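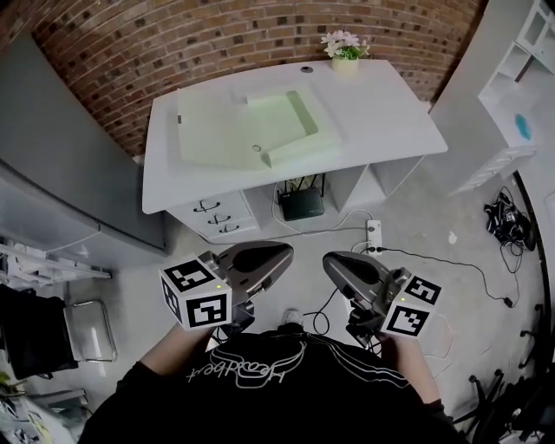 Progress Report: Markalville, Browser Driving Game
Reporting period: March through June
Prepared by: Yulan Zeng, lead programmer
For: Siu-fong Hsu, Clonley Fund

1. Status

The build delivered with this report is playable from title screen to results table on six of the eight planned tracks. Keyboard steering, braking and the boost key work on all six. Tracks seven and eight have road layout but no traffic, and the finish line on track eight does not yet register laps.

Work against the second milestone stands as follows.

Steering model: complete. The old version turned the car by a fixed angle per key press, which made long curves jerky. The new one builds up the angle while the key is held and releases it when the key is let go.

Traffic: complete on tracks one to six. Up to 36 vehicles can be active at once. Above that number the frame rate drops on older laptops, so the cap will stay.

Pickups: complete. Fuel cans and repair kits now appear at fixed points. Random placement was dropped after testers found cans inside walls on track four.

Two-player mode: late. Both cars can be driven from one keyboard, but the split view does not redraw correctly when one player finishes first.

2. Performance

The target is 60 frames per second at the default window size. Tracks one, two, three and five hold that rate for a full race. Track four falls short in the tunnel, where the headlight effect is drawn once per vehicle. A shared light map is in progress and should go into the next build.

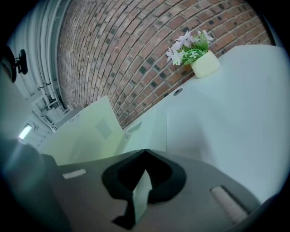
Load time also improved once the engine sounds were packed into a single file. The Illico sound library was updated in April, and two calls to it had to be rewritten. Players on the previous build may need to clear saved data once before the new sounds load.

3. Testing

The closed test ran in May with 92 registered players, who between them completed 3,000 races. The main findings:

The brake key was the most frequent complaint. Many players expected the down arrow to brake and then reverse. It now does both, with a short pause at zero speed.

The computer driver called Jiang won too often on track two. It was cutting the inside of the hairpin without losing speed. The grass penalty now applies to all cars.

Best times were lost if the browser tab was closed on the results screen. Times are now saved when the car crosses the line.

Key remapping was requested by left-handed players. It is not in the current scope but could be added to the options menu without changes to the save format.

4. Budget

Spending is within the approved amount for the period. The music line is unspent, as the composer's contract starts in July. We ask to carry it over unchanged.

5. Next period

Finish traffic on tracks seven and eight. Fix lap detection on track eight. Repair the split view. Replace the placeholder car on the selection screen. Deliver the third milestone build in September, with release notes and an updated list of known faults.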